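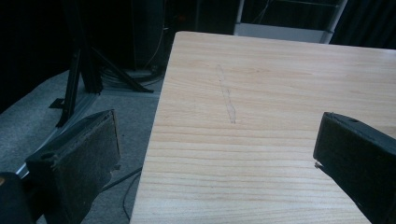

This site uses cookies to remember your settings. Accept / Manage

Clerness: software progress report to the Ballberg Fund
Period ending February

Summary

The period was spent on three parts of the Clerness software: the grasp detector, the closing controller and the replay tool. The detector and the replay tool are in regular use. The closing controller is behind plan and we ask below to move its milestone.

Grasp detector

The detector takes a single image from the gripper camera and proposes a place to close on a piece of cloth. At the last report it had been trained on towels and napkins only. We have now added small knitted items, mostly socks, and the training set stands at 4,000 labelled grasps.

Most of the work went into the labels. The old format stored one point per grasp. For a folded towel that was enough, but a sock has several edges close together and a point does not say which layer the fingers should take. Labels now store a short line along the edge and an approach angle. Converting the old labels took longer than planned because the towel set had been drawn by two people using different rules for corners. We redid the corners by hand.

The detector runs at 12 frames a second on the Indville machine. The plan asked for ten, so we have stopped working on speed for now.

Two kinds of error remain. When two items of the same colour lie close together, the detector sometimes draws its line across both. It also picks up marks on plain wooden surfaces as edges, usually faint scuffs along or across the grain. A simple check on line thickness removed most of the second kind but also threw away some good grasps on thin hems, so it is switched off by default.

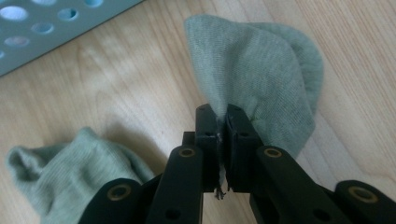 Figure 1. Gripper closed on the edge of a sock, with a second sock of the same colour to the left.

Closing controller

The controller decides how far and how fast to close the fingers once a grasp has been chosen. The version in the last report closed to a fixed width. The new version watches the motor current and stops when it rises past a threshold.

On towels this works well. On thin knitwear the rise is small and comes late, and a single layer of fabric between the fingers looks nearly the same to the controller as no fabric at all. We tried a lower threshold, which made the fingers stop early on friction in the linkage. The current branch uses the camera as a second check: after closing, it compares the area between the fingertips with the image taken just before. This adds a short pause to each grasp. It is merged but not yet tuned, and we do not have results we would want to report.

Loose threads are a separate nuisance. They move in the gap and the image check reads them as slipping cloth. We are masking a strip below the fingertips as a stopgap.

Replay tool

The replay tool loads a recorded run and steps through the images, detector output and motor readings together. It replaces three separate scripts. The main change this period was the clock. Camera and motor readings had been drifting apart by up to 60 milliseconds over a long recording, which made it look as though the fingers closed before the command was sent. Both streams now use the same clock, and old recordings can be corrected on loading.

Ionescu have been given a copy under the existing agreement and sent back a list of faults. The ones that caused crashes are fixed. Their request for export to spreadsheet format is outside the work plan, but it is small and we expect to fit it in.

Changes to plan

We ask to move the closing controller milestone back by eight weeks. No extra money is requested. The planner work can start on time, using the fixed-width controller until the new one is ready.

Next period

- Tune the image check on knitwear and report success rates against the fixed-width version
- Add labelled examples with same-coloured items side by side
- First version of the planner, choosing which item to take from a pile
- Spreadsheet export in the replay tool

Risks

The label format may need one more change if the planner has to know which layer of cloth is on top. We will decide before any new labelling starts.

© Clerness project, Indville | Contact | Accessibility | Back to top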